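Residents > Newsletter > Building services

Print this page | E-mail this page

Hot water return: what changed in the plant room

Friday, July 8, 2022

The replacement of the circulation pump at Raltlow House is finished and the temporary bypass has been taken out. Several flats on the upper floors asked why the hot tap took so long to run hot over the winter. The short answer is that the return loop was moving far too little water. The longer answer follows, for those who want it.

A building of this size does not send hot water straight from the cylinder to each tap and leave it there. The water goes round a loop, up one riser and down another, and comes back to the cylinder to be reheated. Each flat takes its supply from a short branch off that loop. If the loop keeps moving, the only cool water a resident has to clear is what sits in the branch. If it slows, the whole riser cools overnight and the first person up in the morning has to draw it off.

The old pump was first reported as noisy in December. Junhao Wan checked it then and found the bearing worn and the flow on the return well down. It was kept going at its highest setting until the new unit could be fitted, which helped the lower floors and did very little for the top three.

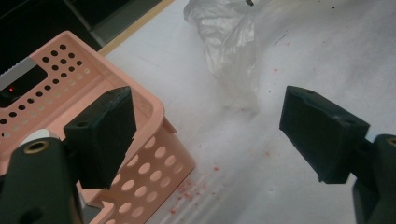 The new pump is a Wilo, fitted between two isolating valves so that it can be removed in future without draining the riser. The old arrangement had one valve, on the wrong side, and any work on the pump meant shutting off all 141 flats. A non-return valve was added on the same section of pipe.

Fitting the pump was the simple part. A loop with several risers has to be balanced, or most of the water takes the shortest way back and the far riser gets what is left. There are seven risers. Each has a regulating valve at its foot, and on three of them the valve had been left fully open, probably from the last time the system was drained. Chenxi Han set all seven over two mornings, starting with the riser nearest the cylinder and working outwards, then went back to the first and did it again. A change at one valve alters the flow through all the others, so a single pass is never enough.

The valves are now tagged with their settings, and a copy of the figures is kept in the plant room log. Please do not turn them. Two of the risers end in cupboards that residents can open, and the valves there look much like ordinary stopcocks - they are not, and closing one will not isolate your flat. The stopcock for each flat is under the kitchen sink or, in the end flats, behind the bath panel.

Some points on use. A little cloudiness at the tap is air left in the pipework and should clear if the water is left standing in a glass. Discoloured water is a different matter and should be reported, with the flat number and the time. If your hot tap still runs cool after a full minute, report that too, and say whether it happens at every tap or only one. One slow tap usually means a blocked strainer or a faulty mixing valve inside the flat, and no adjustment to the loop will cure it.

Return temperatures will be read monthly at the foot of each riser and entered in the log. Lagging on the roof-level pipework is still in poor condition and will be priced separately.

3 comments | 7 shares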